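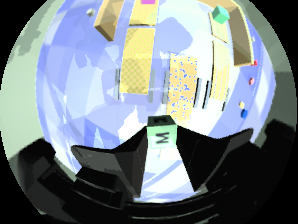 To: Woren Library members list
From: Jeanie Shearer
Subject: Re: Interlibrary loan periods

Murdo Matheson wrote:
> Will the 45-day loan period still apply to items
> borrowed from the Brema branch? Two of ours fall
> due in June.

Dear Mr. Matheson,

The 45-day period remains in force for all branches, Brema included. Renewals may be requested up to 7 days before the due date.

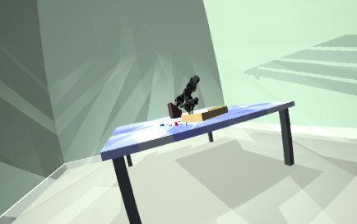
Bound newspapers are handled separately — they may be read on site only, and requests should go to Callum Munro at the Avram desk.

Regards,
Jeanie Shearer
Loans Office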